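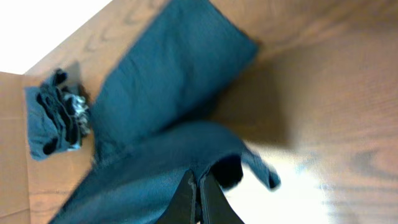 # Skeltside Robotics Open Day: your questions

We get a lot of email before an open day, and we love it! These are the questions that come up most, answered by the people who will be in the room. If yours is missing, write to Carleen Paewai at the front desk and she'll pass it along to whoever knows.

## Before you come

### When is it, and how long should I stay?

The open day runs in July, from 10 am until 4 pm. You can turn up at any point. Most people stay for an hour or two, but if you want to see the folding demonstration, the build bench and the talk, plan on the whole afternoon. The café at the end of the corridor does toasted sandwiches until 3.

### Do I need to book?

For the day itself, no. For the hands-on sessions, yes, please. Each session takes 16 people and there are 4 of them, at 10:30, 12, 1:30 and 3. Bookings open at the start of the month. If a session is full, put your name on the waiting list anyway, as a few places come free on the morning.

### What does it cost?

Nothing. Parking is free too, in the gravel lot behind the building.

### Where exactly are you?

We're in the old Değirmenci building, on the river side of Trisudville. Come in through the double doors with the green awning. The main entrance on the street is for the offices upstairs and will be locked. The number 30 bus stops across the road.

### Is it suitable for children?

Very much so. Children are welcome at everything except the evening talk, which gets a bit heavy on maths. Under-twelves need an adult with them at the hands-on sessions. We've had four-year-olds sit through the whole folding demonstration without a wriggle, which is more than can be said for some of our own staff.

### Is the building accessible?

The demonstration hall, café and toilets are all on the ground floor with no steps. The mezzanine is reached by stairs only, but everything happening up there is shown on a screen in the hall. There's a hearing loop near the front two rows. If loud rooms are hard for you, the first hour is the calmest part of the day, and we keep the music off until noon.

## The folding demonstration

### What will I see the robot do?

Fold cloth! The arm works with one piece of fabric at a time on a wooden surface. It pinches a bit of the cloth between two fingers, lifts it, brings it across and lays it down. Then it has a look at what it's got and decides what to pinch next. You can stand right up at the rail and watch every move.

### Why cloth? It doesn't sound very exciting.

We thought the same once, and then we tried it. A metal part has one shape. You pick it up and it's still that shape. A tea towel has a new shape every time you touch it, and it hides parts of itself while it's at it. Where's the corner? Is that an edge or a crease? Are you holding one layer or two? People sort all that out without thinking, and teaching a machine to do it has kept us happily busy for years.

Fiorella Carbone leads the folding work and she'll talk about wrinkles for as long as you let her. Do let her. It's the best part of the day.

### Does the robot have a program for each fold?

No. There's no list of positions it runs through. It has been trained on recorded folds, with a person guiding the arm through each one, and the current version learned from 500 of them. So when the cloth lands in a way it hasn't met before, it has something to go on, although it won't always make the choice you would.

### What does the robot see?

It has a small camera at the wrist, looking past the fingers at whatever they're holding. The view tilts and swings as the arm moves, and it can blur when things go quickly. Glare is a nuisance as well: a shiny patch of timber can wash out to nearly white. Dark fabric brings its own trouble, as the inside of a deep fold can come out almost black, and then the robot has very little to tell it how far back the fold goes.

We'll have the wrist view up on the big screen beside the arm. Try watching only the screen for a minute and see if you can work out which way is up. It's harder than you'd expect, and it will give you some sympathy for the machine.

### Why only two fingers?

Two fingers with squared tips can do a surprising amount. They can get hold of a fold, keep it pinched and let go cleanly. A hand with five fingers would be lovely, but there would be far more to control and far more to break. Debora Leone looks after our grippers and will have several kinds out on the build bench for you to handle. Ask her about the soft rubber ones – she has strong opinions.

### Does it ever get it wrong?

Oh yes. It drops the cloth, it grabs two layers when it wants one, and sometimes it makes a tidy fold in entirely the wrong place. We leave all of that in. We don't stop the demonstration and start again when a fold goes badly, and watching it try to recover is often when the crowd goes quiet and leans in.

### Is it fast?

No! You would beat it easily, and so would most children. We run it slowly on open days so that people can follow what the fingers are doing. Slow is also kinder to the cloth.

### Can I bring something for it to fold?

Please do. Tea towels, pillowcases, napkins and plain T-shirts are all good. Keep it clean and fairly flat, with no buttons, zips or sequins. Patterned fabric is welcome. Drop it in the basket by the rail with a name tag on it, and we'll call you over when it's your turn. Fitted sheets have been suggested many times. The answer is still no, but we're working up to it.

## Hands-on sessions

### What happens in a hands-on session?

You start at the build bench with Debora, trying the grippers by hand on different fabrics. After that you move over to a guiding station, where you steer a small training arm yourself and try to make a single fold. Everybody gets a turn. The whole thing takes 45 minutes.

Nearly everyone's first try ends in a heap. By the third there's usually something you could call a rectangle.

### Do I need to know anything about robots or coding?

Not a thing. If you can use a pair of kitchen tongs, you have the basic idea already.

### Is it safe?

Yes. The training arms are light, slow and stop when they meet resistance. The larger demonstration arm is behind a rail, with a staff member beside the stop button whenever it's switched on. Please tie back long hair, take off dangling scarves and lanyards, and keep arms on your own side of the rail.

### Will my folds be used for training?

Only if you say so. There's a form at the guiding station. We save the arm's movements and the wrist camera's view, and we don't save your name or your voice. Say no and the session is exactly the same for you.

## The talk and the rest of the day

### What's the talk about?

Rebecca Pagano and Morena Cattaneo are giving it together at 4:30, after the hall closes. Rebecca covers how a robot decides where to pinch, and Morena covers Cilov, our own software for replaying a fold and finding the moment it went sideways. There's half an hour for questions, and it always runs over.

### Can I take photos?

Go for it, but no flash near the arm, please. The wrist camera doesn't cope with it. Ask before photographing other visitors, especially children.

### Can I bring a school or community group?

Yes, and we'd be delighted. Groups of up to 30 can come in at 9, an hour before the doors open, and have the hall to themselves. Email Carleen with your numbers and the ages of the group. If July doesn't suit, she can also arrange a separate visit during term.

### Are you hiring, or taking students?

We take two student placements each year. Debora has the details and will be at the build bench all day. Bring questions before you bring a résumé – she'd much sooner have a chat about what you like making.

### What if I can't make it this time?

We'll put a recording of the talk on the Skeltside site a fortnight afterwards, along with a long, unedited stretch of the folding. The hands-on sessions run again in spring, and you can ask Carleen to add you to the list.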